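Bulent Opens Registration for Home Kitchen Course in Tidusby

TIDUSBY, Thursday, April 18, 2019 - Bulent, the evening school for practical household subjects, opens registration today for its spring course on small kitchens. The course starts in May in the Morris Building and is meant for people who rent, who have moved recently, or who simply do not like the kitchen they have.

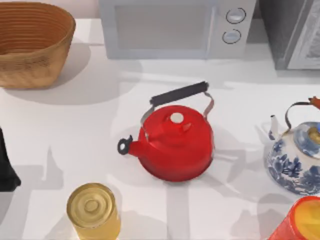 A red kettle on a white countertop, with a woven basket and a light gray microwave.

The course has the title "Cooking Where You Live". It consists of 4 evening sessions, each with its own subject, and it can be followed only as a whole. Bulent has offered single cooking evenings before, but this is the first time that the school gives a full course on the room itself: how to arrange it, how to keep it clean, how to store food in it and how to cook a normal meal in it after a working day.

The idea for the course came from a survey which Bulent sent last fall to households in Tidusby and the villages nearby. The school received 2279 completed forms. More than 900 of these households wrote that they cook less often than they would wish, and that the size or the arrangement of their kitchen is the main cause. Many of them added remarks by hand on the back side of the form. The most frequent complaint was the lack of free space for preparing vegetables. Complaints on bad light came second, and after this the noise of the extractor fan.

"We expected to read that people have no time," said a spokesperson for Bulent. "They wrote to us that they have no place to put down a cutting board. This is a different problem, and a school can help with it."

The first session treats the countertop. Participants bring a simple drawing of their own kitchen, made on squared paper, with the sockets and the water tap marked on it. Under guidance of the teacher they decide which appliances are used every day and which could stay in a cabinet. It is not necessary to draw well.

The second session is on dry storage. Flour, rice, beans, onions and potatoes ask for different conditions, and the teacher will explain which of them should not be kept together. Attention is also given to labels and to the dates on packages, which many of the survey forms mentioned as confusing.

In the third session the group cooks with one burner and one pot. The recipes are a lentil soup, a barley dish with mushrooms and a rice pudding. All ingredients are included in the fee. Persons with an allergy are asked to write this on the registration form, so that the kitchen can prepare a replacement.

The last session deals with cleaning and small maintenance. Subjects are the removal of scale, the care of wooden spoons and boards, the cleaning of door seals, and the question of when a scratched pan should be replaced. Work on gas or on electrical connections is not part of the course, and Bulent advises to leave such work to a licensed technician.

A printed workbook comes with the course. It was edited by Bulent and produced by Gement, a printing house in Tidusby, on heavy paper that lies flat when it is opened. The workbook contains the recipes, a page for the drawing, and a storage table which can be taken out and fixed inside a cabinet door. It will not be sold separately this season.

The fee for the complete course is $43 per person, with workbook and ingredients. Two persons from the same household may share one workbook, but each of them must register. Those who have to cancel receive the full fee back until one week before the first session. After this date the place can be given to another person, but the fee stays with the school.

The Morris Building can be reached by bus, and the entrance on the courtyard side has no steps. The teaching kitchen is on the ground floor. Participants are requested to wear closed shoes in the third session and to bring an apron and a container with a lid, as there is usually something left to take home.

Registration is possible at the Bulent office in the Morris Building during opening hours, or with the paper form that is available at the public library. Places are given in order of arrival. If the course is full, Bulent will keep a waiting list and will consider a second group in the fall - a decision on this will be made after the last session.

About Bulent
Bulent is an evening school in Tidusby. It offers short courses in cooking, sewing, household repair and bookkeeping for adults. No earlier diploma is required for any of its courses, and all lessons are given in small groups.

Press contact
Bulent, Press Office
Morris Building, Tidusby
Members of the press who wish to attend the first session are asked to announce their visit to the Press Office in advance. A copy of the workbook can be provided for review.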